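Pinzas de mano para enseñar a un robot: el kit de Nemeck, a prueba

La recogida de demostraciones sin robot ha dejado de ser un asunto exclusivo de laboratorio. Nemeck alquila desde abril un kit formado por dos pinzas de mano con cámara, una base de carga y acceso a Berhe, la plataforma donde se revisan y etiquetan las grabaciones. El operario ejecuta la tarea con las pinzas y el sistema registra vídeo, trayectoria y apertura de los dedos. El brazo que después reproduce el movimiento puede estar en otra ciudad.

Hemos trabajado con el kit durante 18 días, en viviendas y no en banco de pruebas. La elección responde al uso que propone el fabricante: tareas domésticas cortas, con objetos corrientes y luz sin controlar. La manipulación de fruta resulta un buen ensayo. Una manzana es lisa, rígida y casi esférica, y un agarre descentrado la hace girar antes de que los dedos terminen de cerrar.
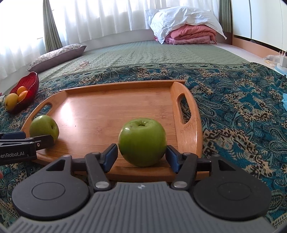
La carrera de apertura admite piezas grandes sin forzar la muñeca. El punto débil es la sincronización entre ambas manos: en 3 sesiones hubo que repetir la calibración por una deriva entre los relojes de las dos unidades. Dalibor Šťastný, responsable de producto en Nemeck, atribuye el fallo al firmware y anuncia una corrección – sin fecha – para todos los equipos alquilados.

Las ventanas a contraluz también pasan factura. La exposición automática tarda en estabilizarse y Berhe descarta los tramos afectados, a veces con exceso de celo. Tekle Yimer, que coordina la captura de datos en Ikolby, recomienda orientar al operario de espaldas a la ventana y grabar 5 repeticiones por tarea antes de cambiar los objetos de sitio.

El alquiler mínimo es de 7 días e incluye soporte remoto desde Galadville. Las almohadillas de los dedos se venden como recambio y se sustituyen sin desmontar la articulación. La exportación a formatos abiertos, en cambio, se contrata aparte.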